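ok so I spent most of my evening reading the draft constitution for Pisura and I have Thoughts. Thread, sorry in advance

For anyone just catching up: Pisura is the new town they want to carve out of the county, the old mill side plus everything up to Morano Creek. If it incorporates, it gets its own charter. The draft went up in July and it's 13 pages, which is short for one of these!

Most of it is plumbing. When the council meets, who signs checks, how you fill an empty seat. Fine. The part everyone's fighting over is section 2, the one on religion and public life, and it's two sentences long.

First sentence says the town won't favor or burden any faith, or no faith. Great, love it, that's basically the First Amendment in work boots. Second sentence says council meetings "may open with an invocation reflecting the heritage of the community." And that's where I put my coffee down.

Whose heritage? I grew up on the Aitken Road side and within walking distance we had a Baptist church, a gurdwara in the old feed store and a whole lot of people who slept in on weekends. All of that is the heritage of the community. The draft doesn't say so though, and a vague word in a charter gets filled in by whoever has the votes that year. 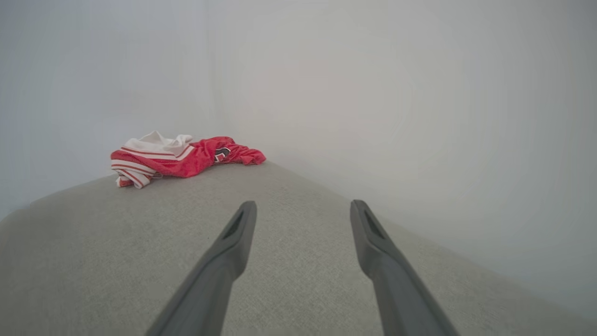 Gretis Neighbors replied that I'm making a mountain out of it, that the county board has opened with a prayer for as long as anyone can remember and no one has been run out of town over it.

Fair point, and I know courts have allowed prayer at town meetings. I'm not saying it's illegal. I'm saying we get to write this thing from scratch, and "a court would probably let us" is a pretty low bar for a founding document.

Also there's a difference between a habit and a rule. The county board prays out of habit - a new chair could drop it tomorrow. Once it's in the charter you need a petition with over 1,000 signatures and then a town-wide vote to change a word. In a place with 2,542 people!! Good luck with that

What I'd like instead: a moment of silence. Pray in it, think about your grocery list in it, whatever. Or if people really want a speaker, let any resident sign up and take them in the order they signed. Put THAT in writing and I'll happily shut up.

And please keep the first sentence exactly as it is. I've seen a couple of people say scrap the whole section and leave it to state law, and I think that would be a real loss. I like the idea of a town saying it out loud on page one.

Comments on the draft are open until the end of the month, there's a paper form at the Morano branch library if you hate the website (I hate the website). You don't have to agree with me, just send something in

ok going to bed, will read replies in the morning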